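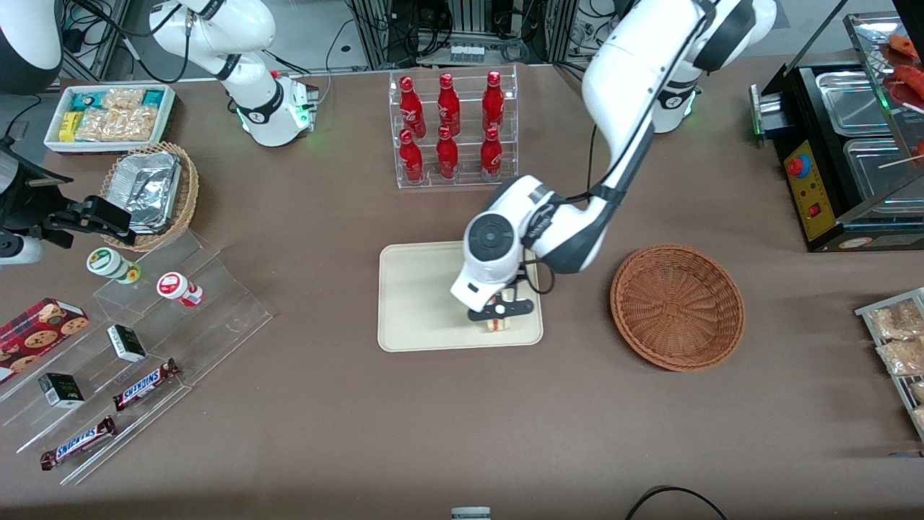 ## Up the hill and back before tea

The Trostascombe fell race starts in a lane barely wide enough for two tractors, and by the first gate everyone is already breathing hard. I love it. It's short, it's steep, and the last stretch comes down a field so rough that even the quickest runners hold their arms out like children playing aeroplanes.

There are 111 places and they go fast once entries open in April. You climb 770 feet to the cairn on Wolholm, touch it, and come home any way you like. That freedom is what makes it such fun to watch! Half the field sticks to the wall, the other half plunges straight into the bracken, and from the village green you see coloured vests popping out in places that make no sense at all.

### Picking a line

On my first go I followed the wall. It felt safe, and I lost a dozen places to people who'd cut left above the sheepfold. The second time I cut left as well and went in up to my knee. There's a dry rib of ground between the two, marked by a leaning hawthorn, and if you find it you can run almost 4 minutes quicker from top to bottom. I've found it once. I was so pleased with myself that I missed the stile.

The climb has its own puzzle. Locals walk the middle section, hands on knees, and they walk it faster than most visitors can jog. Try it on a quiet evening and you'll soon feel the difference - your calves stop shouting and you reach the top with something left for the descent.

### Shoes, mostly

Talk at the finish is always about grip. The Michiels crowd swear by deep studs and a thin sole, while the Tukix wearers like a bit more under the heel for the stony track at the bottom. I've raced in both. On wet grass I'd take the studs every time, laced tight enough to leave a mark.

You'll also need a waterproof, a whistle and a map, and they do check. Three runners were turned back at the start last year for leaving their jackets in the car, and had to sprint down the lane to fetch them (a brisk warm-up, and they all made it).

### If you've never tried it

Do a shorter hill first, ideally with someone who knows how to fall over. Look two or three steps ahead on the way down, keep your feet quick and let the slope do some of the work. Then put your name down early. Trostascombe gives every finisher a slice of fruit loaf and a mug of tea, and the prizes are handed out from the back of a hay trailer once the last runner is in.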